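Moving costs, flat rate or hourly?

Walo_308
Jul 16, 2022
Moving out of a one-bedroom in Flornmont in December. One company quoted me a flat $700, the other charges by the hour with a 5 hour minimum. Third floor, no elevator. Which would you take?

ofiore
Flat rate, every time. Get it in writing that stairs are included. Mark out where the big stuff goes before they show up. 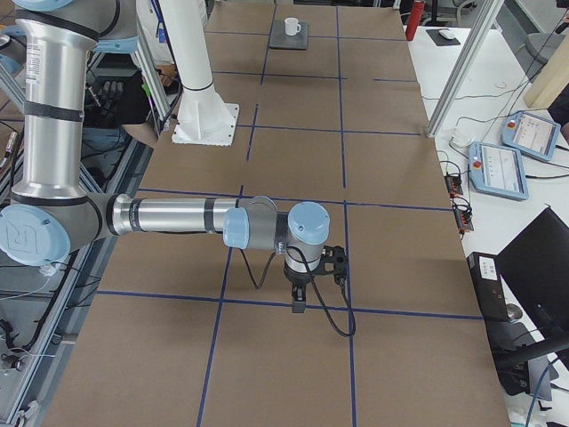
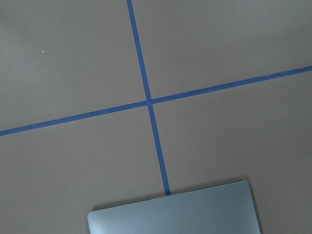
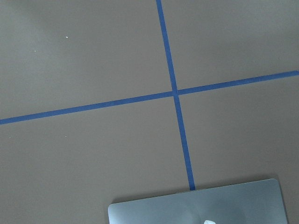

Blue tape in all three.

dizonmatt
Disagree on flat rate. I paid one and they padded it for stairs. Hourly came out cheaper for me on the next move. I had everything boxed and by the door.

ofiore
You got a fast crew. Mine took two smoke breaks and got lost on the way.

juduslow
Ask the hourly place when the clock starts. Some start it when the truck leaves their lot. Also ask about a fuel charge.

Walo_308
Called them. Clock starts at the lot, and it's a 6 hour minimum in December. Going with the flat rate.

dizonmatt
Fair enough, that changes the math. Still get the stairs in writing.

S. Parisi
Does either one take mattresses without a bag? Mine wouldn't.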